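Gripper Cell Inspection -- Pluvdale site, Cell 2
Return to service after dropped-load fault
Date: Thursday, December 12, 2024
Inspected by: Ysaline Hervieu

Fault as logged: right finger lost hold during a tray lift. Tray fell inside the guarded area. No injury. Cell locked out by the operator.

1. Lockout tag on, stored air released. PASS
2. Emergency stop, both stations. PASS
Comment: reset needs a firm turn at the door station. Grease at next service.
3. Door interlock stops motion when opened. PASS
4. Finger mounting screws torqued and marked. FAIL, then PASS
Comment: right finger screw had backed out. Replaced with new screw and thread locker.
5. Grip force at centre of stroke, minimum 90 N. PASS
6. Grip force at full open, minimum 90 N. FAIL
Comment: 13 N under on the right side. Regulator suspected -- Sikder to supply a replacement.
7. Air line, wrist to gripper body. PASS
8. Finger faces clean, no loose material. PASS
9. Tray surface and rim clean before lift. FAIL
Comment: two small white specks on the woodgrain face, toward the left rim. Wipe down and recheck.

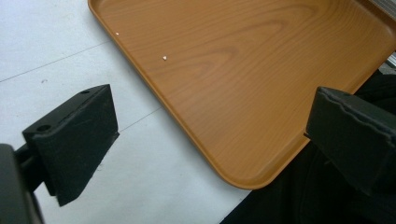
Quentin Masson: Item 6 has to hold the cell out of service by itself. We had the same low reading at Firkisberg in June, cleared it on the centre-of-stroke result, and dropped a load the next week. Please test at full open with the arm extended as well.

Response (Y.H.): Agreed. Extended-arm test added to item 6. Cell stays locked out until the regulator is changed and items 4 to 6 are repeated.

Status: NOT RELEASED
Open items: 6, 9
Copy to: Ullbridge maintenance office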